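Gesley robotics club moves its arm project to kitchenware

The evening robotics club at Gesley has begun the second stage of its table-top arm project, in which members teach a small arm to pick up household items and put them down in a given place. The first stage, which closed in December, used foam cubes only. The new stage uses bowls, food tubs and small loose parts, and will run until the spring meeting at Skireck, where each team has to show its arm working in front of the other clubs.

The club has 16 members this year, working in pairs. Most had not used a servo before the autumn. The pairs share the bench time and the same set of objects, so that results can be compared from one session to the next. The order of turns is drawn at the start of each evening.

The task set for this stage is called Utau, after the folder in which the first test files were saved. In each trial the arm has to close on a named object, lift it clear, move it over or into a bowl, and let go. A trial is counted as good only if the object comes to rest where the sheet says it should. Nudging an object into place with the outside of the gripper is not allowed. A trial is stopped if the arm touches the table top.

Hatice Sönmez, who leads the sessions, said the change of objects had shown up faults that the cubes had hidden. A cube has flat sides and gives the same grip from four directions. A tub with thin walls bends when it is squeezed, and the closing force has to be set lower. Clear plastic also gives trouble to the vision part of the software, which looks for edges and sometimes finds the surface underneath instead. The club has kept clear tubs in the set for that reason. 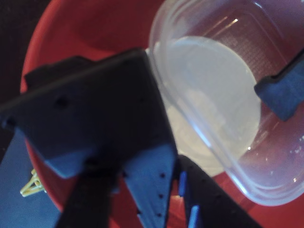
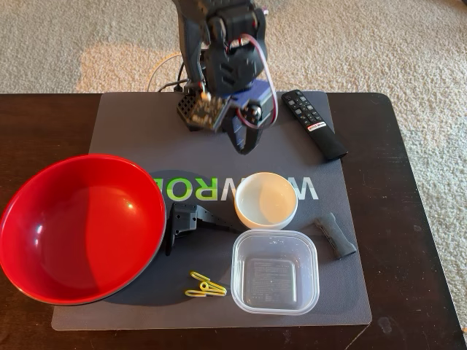 Hywel Hughes thought the score sheet was still too kind to slow runs. He said in a note to the club that a pair could take as long as it liked over a lift and lose nothing, and asked for a time limit before the Skireck meeting. He suggested two minutes for a single object, with the clock started at the first movement of the arm and stopped when the jaws open. He also asked that failed lifts be written down with the joint settings used, as at present only the good ones are kept in full.

The time limit will be tried for a month. The second request has been taken up at once, and the log now has a column for the settings at the moment of failure.

Each pair is asked to record 200 trials before the meeting. These are made up of guided runs, in which a member moves the arm by hand control while the software stores the joint positions, and free runs, in which the arm repeats the task from the stored data. Pairs may choose how to divide the total but must do at least 10 free runs in every session. Starting positions are to be changed between runs. In the first stage several pairs left the cube on the same spot each time, and their arms did poorly when it was placed anywhere else.

Nazmiye Dönmez and Oğuzhan Soylu have the highest score so far. Their method is to bring the gripper in at a slant, close it partly, wait for the arm to stop swaying, and then close it the rest of the way. The pause adds to the length of the run, and they expect to shorten it if the time limit stays. Other pairs have been working on the wrist angle, which has to be set again whenever a gripper finger is changed. A drawing of the correct angle has been added to the club's build notes, together with the screw sizes for the finger mounts.

Small flat parts remain the hardest. The fingers tend to push them along before they can close, and no pair has yet lifted one on a free run. Şengül Erdem is testing a narrower fingertip, to be printed in two lengths. If either length proves stiff enough, the files will be shared with all pairs so that nobody gains from it alone.

Printing material and spare servos for this stage were paid for by Değirmenci, a local workshop. The club still needs a second power supply, as the present one limits it to one arm at a time.

Sessions are open to new members until the end of February. No experience is needed, but anyone joining now will be placed with an existing pair and will not be scored separately at Skireck. The revised rules for Utau, including the trial time limit, came into force on January 29, 2025 and can be read on the club page.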